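## 5. First use of the Damura rice cooker

Read section 3 before you start. The inner pot must be in place whenever the cooker is plugged in.

1. Wash the inner pot, the steam plate and the measuring cup in warm soapy water. Dry the outside of the pot fully.
2. Wipe the heating plate with a dry cloth. Grains stuck to it will leave a burnt patch on the next batch.
3. Measure the rice with the cup supplied. A level cup feeds two people as a side dish.
4. Rinse the rice in a separate bowl until the water is nearly clear, then drain it and tip it into the pot.
5. Add cold water up to the matching line. For brown rice, go to the next line up.
6. Close the lid until it clicks and press **Cook**. The lamp turns from red to amber when the rice is done.
7. Leave the lid shut for 11 minutes, then loosen the rice with the flat paddle.

**Note:** Stock can be used in place of water. Add salt only after cooking if the stock is already seasoned.

**Note:** With the Grandel steam basket fitted, cook no more than 3 cups of rice at once.

**Caution:** Steam leaves the vent at the back of the lid. Keep hands and face clear, and do not place the cooker under a low shelf.

**Caution:** Never use metal spoons in the pot. Scratches in the coating are not covered by the guarantee.

If the lamp flashes and the display shows 996, unplug the cooker, let it cool and check that the pot is sitting flat. If the code comes back, contact the Cestton service desk. Spare lids and cups are ordered with the form in section 11. 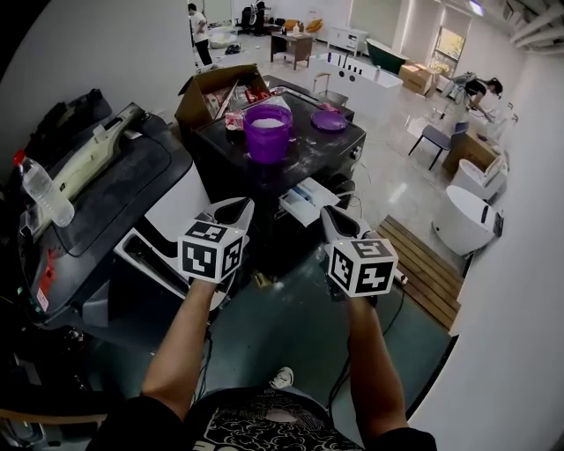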